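Let the arm have the boring part

I've packed colored shape sets at Drinier for most of my working life, and I am thrilled about the robot. There, I said it. Howard Kettle thinks I've gone soft in the head, and we've had this out over coffee more than once.

A busy shift used to mean 2,000 blocks through your fingers. By two in the afternoon my thumbs ached and I'd stopped seeing the colors. Now the arm does the picking and Ladan Taheri, who started on the line the same year I did, teaches it new layouts - a job that didn't exist here before February, and she's wonderful at it!

When a new shape comes in, she sets a few pieces out on the maple board and works through them with the arm, blue cube, red star, whatever's on the order, until she's happy. People from the line wander over to watch and end up giving advice. They know which pieces roll and which ones hide behind their neighbors, and she writes it all down.
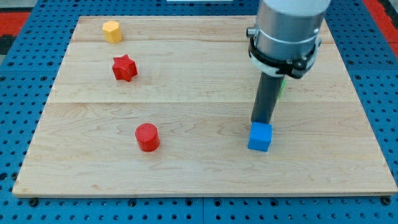 What we should ask for

Howard has a point about one thing. If the arm packs more sets, the people beside it should see some of that in their pay, and we haven't yet. I'd also like training offered to everybody on the floor, with paid hours to do it in, before management buys arm number two.

But I won't pretend I miss the old way. My hands feel good in the evening. I've taken up the guitar again, badly, and Howard is welcome to come and complain about that too.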